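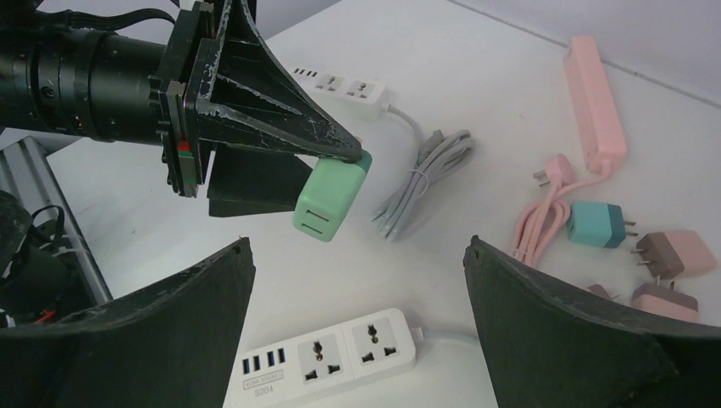

Chargers, power strips and the cost of another hundred examples

Readers of the spring issue will remember the promise that came with the Pulloder project: give a two-armed setup enough recorded examples of people steering it through a chore, and it will pick up the chore. Since March the bench at Rellitz has been given over to one chore in particular, sorting out chargers and power strips and plugging one into the other. We went back to see how the collecting is going.

The count on the whiteboard stood at 303 accepted examples. That sounds like a lot until you ask what a single one contains. An operator drives both arms through one attempt, start to finish, while the cameras and the joint positions are logged together. A second person watches the recording and accepts it or throws it out. The rejected ones aren't on the whiteboard, and when we asked for that number we were told it would be in the summer report. We'll look for it there.

Why chargers

The choice of task is a fair one, and we'll say so before we start complaining. A wall charger is small and stiff, its prongs have to meet a pair of slots, and it can land on the table facing any way it likes. The strips are awkward in a different way. They come with cords, and a folded bundle of cord shifts when you bump it. Pink strips, white strips, mint and pink and mauve chargers: the team wants variety so that the system doesn't learn "go to the pink thing" and call it a day.

Our doubt is about how much variety there is once you get past the color. Most of the chargers are the same chunky sort of block. The table is white, and it is white every time. A system that does well on this table will have shown that it does well on this table, and the Ulley group found out last year how little that can mean. They moved their bench next to a window and lost most of what they had.

What the operators do all afternoon

A session runs 14 attempts and then the operators swap. Between attempts someone reaches in and rearranges the pieces from a printed card, which is meant to stop people from setting up the easy version over and over. We watched one operator spend a good while lining up a grip, then let go and start again because the charger had turned a little in the fingers. The card said nothing about whether to keep that sort of thing. The operator kept it. The next operator said she would have scrapped it.

That bothers us more than the white table does. If two careful people disagree about what a good example is, the learning system gets both opinions mixed together and no note telling it which is which. Liyanage, the labeling tool they use here, has a comment box for exactly this purpose. On the screens we were shown it was mostly blank.

Two arms, in theory

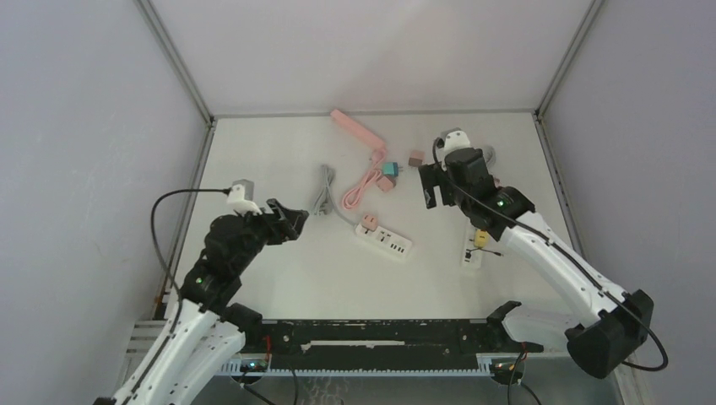

Does it need both of them?

The case for two arms is that one can steady a strip while the other pushes a charger in. On paper this is the whole point of the bench, and it doubles the work of driving it. In the recordings we sat through, though, the second arm often hung back while the first did the job. The team lead called this "natural operator behavior" – we'd call it a gap in the instructions. If people rarely use the second arm, the examples will teach that it is rarely needed, and you could have saved the money.

There is a plan to fix it. New cards will mark certain setups as two-handed only, and an attempt that uses one arm will be thrown out even if the charger ends up seated. We like that plan. We'd like it better if it applied to the examples already on the whiteboard, but those are staying in.

What we'd want to see next

A test on 3 chargers that no operator has handled, with the results printed whether they are good or bad. The same test on a dark tabletop. And some written rule for what gets accepted, short enough that people will read it.

The team says the first trained version will be run in front of visitors at the next open afternoon, starting at 2. Bring your own charger and ask them to try it.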